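Plornero self-adhesive coverings – frequently asked questions

What is the difference between the wall range and the surface range?
The wall range (Gistbridge) is a printed vinyl for vertical use only. The surface range (Jatoi) has a thicker wear layer and may be fitted to shelves, worktops and display bases. Do not use Gistbridge where objects will be set down or dragged.

What size are the rolls?
Every roll is 700 mm wide. Lengths are given on the product page. Order all rolls for a room together, as shades can vary slightly between batches.

How do I match the pattern on Gistbridge?
Look for the repeat mark on the backing paper. Allow one full repeat of waste per drop.

Can I put a large repeat next to a marble pattern?
Yes. Finish the wall covering first, then the surface, and trim the join with a new blade.

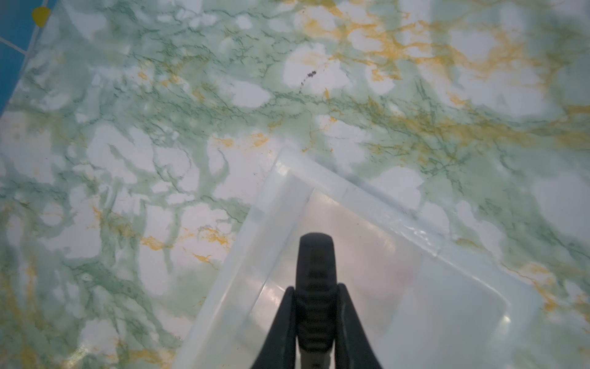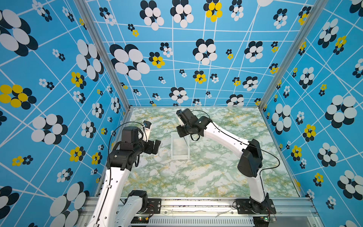
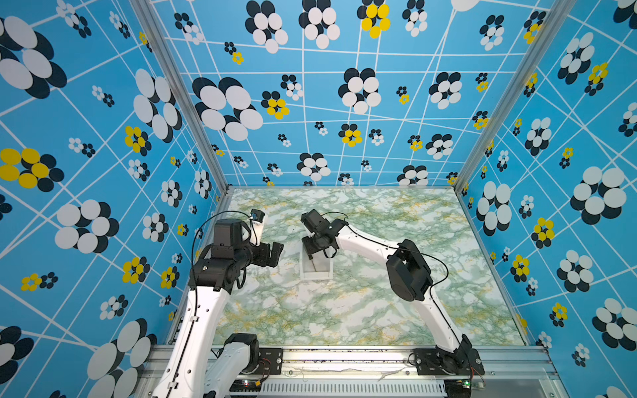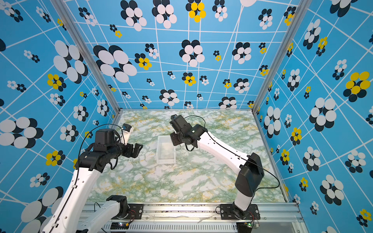
Marble-patterned surface in green and mustard yellow; the last three views also show the blue floral wall pattern.

How long must a painted wall dry before fitting?
Leave emulsion for 5 weeks and gloss for longer. Solvent still leaving the paint will cause bubbles, usually within the first month.

Can either range be fitted over textured plaster?
No. Skim or line the wall first.

How do I remove a bubble?
Prick it at the edge with a fine needle and press towards the hole with a felt squeegee. Large bubbles should be lifted and relaid while the adhesive is fresh – it reaches full grab after 12 hours.

Is Jatoi heat resistant?
It will tolerate a warm cup. Use a trivet for pans.

What is Plusness?
Plusness is our primer for chipboard and other porous boards. Apply one thin coat and let it become touch dry. It is not needed on sealed or laminated boards.

Will removal damage the wall?
Warm the covering with a hairdryer and pull back slowly at a low angle. Sound paint normally survives. Loose or chalky paint will not.

Who do I contact about a faulty roll?
Write to Roel Geerts in technical support, quoting the batch number from the roll end. Keep the offcuts until you have a reply.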